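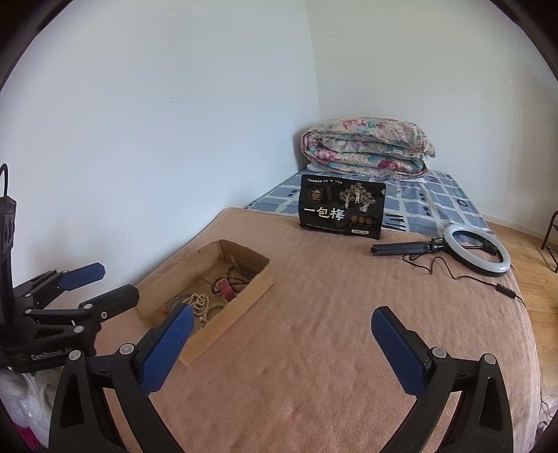

Soledad Tejada says that a fleece blanket is the wrong place for beads, because every small thing sinks into it and you find it again with your foot. She has worked with necklaces longer than me, so I listened, and then I bought the blanket anyway.

December
By Xiuying Cao

The blanket is the Drulton fleece in the double bed size, in the colour which the shop calls Rose. I ordered it from Cordero in the autumn. At that time it had 2638 ratings there, most of them very short: "soft", "nice colour", "my cat likes it". I wanted to know other things. Does it hold hair and dust? Does it slide from the bed? Can I put my jewellery on it and sort it there, as I do every winter? So I will try to answer these here, for people who use a bed also as a table.

First the colour. On the website it looked like a strong pink. In my room it is pink at noon, but with the lamp in the evening it turns nearer to tan. I have no complaint about this, I only mention it for those who want to match curtains. With a flowered quilt it goes well, and with checks also, better than I expected.

The surface is fuzzy, with faint ribs which you feel more than you see. These ribs are the reason I prefer it to my old Skarkau, which was completely smooth and a little shiny. On the Skarkau a round bead rolled directly to the lowest point of the mattress, normally the place where I was sitting. On the Drulton it rolls a short way and stops. I have dropped beads from a broken string on it two times now, and both times I collected them all without going on my knees to the floor.

Here I must be fair to Soledad. Big beads stay on top, but very small ones do go down in the pile, and an earring with a hook will catch. I pulled one little loop out of the fleece already, near the edge, and it did not go back in. Thin chains are also not happy on it. So now I keep everything in a low cardboard box and only the box stands on the blanket. I cut the walls down myself with a kitchen knife and it is not beautiful work, but I can reach in from all sides. The box does not slide, even when I sit down on the bed next to it, and this I could not say of the Skarkau.
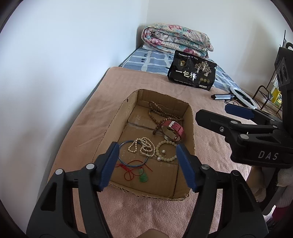 Watch, pearls, bangle and the long brown beads, on the Drulton fleece in Rose.

Washing. I have washed it 6 times, always cold, always alone in the machine. The first time a lot of pink fluff came out, and I was worried. The second time there was less, and after this I stopped looking at the filter. It dries quickly over a door. The ribs became a little flatter in the middle, where we sit, but at the sides they are the same as new. The label says not to iron and I did not try.

Warmth is good for one layer. When the bedroom is at 10 degrees in the morning (we turn off the heating at night) I still need the quilt over it. As the only cover I would use it in spring. Leandro Figueroa has the same blanket in grey and sleeps under it the whole year, but his flat is on the top floor and very warm.

Dust and hair: yes, it takes them. Dark threads you see immediately. I use a damp rubber glove and stroke in one direction, it goes faster than the sticky roller. Crumbs are worse. If you eat snacks in bed, shake the blanket from the window the same day, because later the crumbs hold on like small burrs.

The size is honest. It hangs over both sides of my bed and I can fold it under the mattress at the foot end. The sewing at the border is simple, one line only, and at one corner the thread was loose when it arrived. I closed it with a few stitches. Cordero answered my message politely and offered to change it, but I did not want to pack it again.

The price was a bit higher than the Drumby blanket beside it on the same page. I touched the Drumby at Philomena Abugri's house and it is thinner, although softer on the face. If you only want something for the sofa, I would take that one.

I would buy the Drulton again — in Rose also, and I would ask for one with all four corners closed. For beads it is good if you have a box. For earrings, please use a plate.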